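Zelley Garden Trug, Galvanised, Large

Home > Outdoor > Carrying and Storing > Trugs and Tubs

In stock at Trandetley. Usually sent out in 3 working days.

A trug is a thing for carrying other things from one end of the garden to the other, and people have been getting it wrong for centuries. The pretty ones are too small. The useful ones are made of bendy rubber and fold in half on the path, tipping your potatoes into the lavender. The Zelley is our attempt at one that holds a decent amount and stays the shape it was when you picked it up.

We have sold it since the shop opened, and in that time it has changed twice. First the handle got longer, after complaints from anyone with knuckles. Then the feet were moved outwards, after it fell over in our own window display during a busy afternoon. The present version has had no changes for a while, and we are leaving it alone.

What it's for

Digging up, mostly. Carrots, beetroot, leeks with half the bed still attached. It will also take prunings, provided you cut them shorter than you want to, and windfalls if you get there before the wasps do. Several customers keep logs in theirs by the back door. One keeps a cat in it, though we gather that was the cat's decision.

It isn't a bucket. There are drainage holes in the bottom so that you can hose down your veg outside and leave the mud where it belongs. We mention this because every April somebody fills one with water, carries it across a kitchen and writes to us.

The finish

Galvanised steel starts out bright and goes dull. This is the zinc doing its job, and you can't hurry it or prevent it, although both have been tried. A new trug looks slightly too keen next to old tools. Leave it out in the rain for a winter and it will calm down.

You may get white powdery marks if trugs are stacked wet. Brush them off with a stiff dry brush. Please don't use wire wool, which will take the zinc off too and leave you with a rusty trug and very clean hands.

Scratches inside are going to happen. You are putting stones and fork tines in it. If you'd prefer something that stays perfect, we do a nice range of calendars.

The handle

Ash, oiled, and shaped so that it sits in the palm without rolling. Give it a wipe of linseed oil once a year, or whenever you remember, whichever is later. The handle lifts out if you pull the two pins, and spare handles and pins are sold separately. The pins are easily lost in long grass. We sell a great many pins.

The liner

The Okel liner is a coarse hessian sack cut to fit. It stops small potatoes rattling and it keeps soft fruit off the metal. It goes in the washing machine on a cool wash, on its own, unless you would like everything you own to be faintly hairy. It shrinks a little the first time and then gives up.

Which size?

Large is the one on this page. It suits an allotment, or a garden where somebody is serious about courgettes. Full of wet soil it is too heavy for most people to lift, and that includes the people who tell us it won't be. If your garden is mainly pots, the Medium is the better buy and you will like it more.

There is no Small. We made one, and everybody used it for cutlery.

Details

Length: 80 cm
Body: galvanised steel, rolled top edge
Handle: oiled ash, removable
Feet: 6, riveted
Guarantee: 3 years on the body, none on the handle if you have a dog

Goes well with

Jacobs hand fork, short
Jacobs hand fork, long (for those who have met their knees)
Okel hessian liner, Large
Spare handle pins, pair

Delivery and returns

The trug comes in a cardboard box that is a good deal bigger than you are expecting. It won't go through the letterbox and it won't go behind the recycling either, so please leave a sensible note for the driver. You can return it unused within a month. Unused means without mud. We've had several come back that had never been outside, according to the form, with a worm in the bottom.

Collection from Trandetley is free. Ring the bell by the side gate and wait, as we may be up at the far end with the compost.

Prices on this page were last checked on 8 February 2019. Trade customers should ask for the separate list, which has the same trugs on it and fewer remarks. 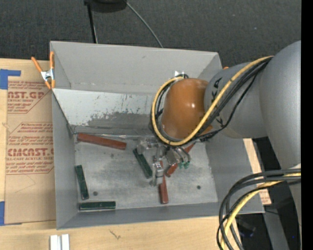

Orders for the Large and the Medium can be sent together for one delivery charge. Add both to your basket and the sum will sort itself out at the till.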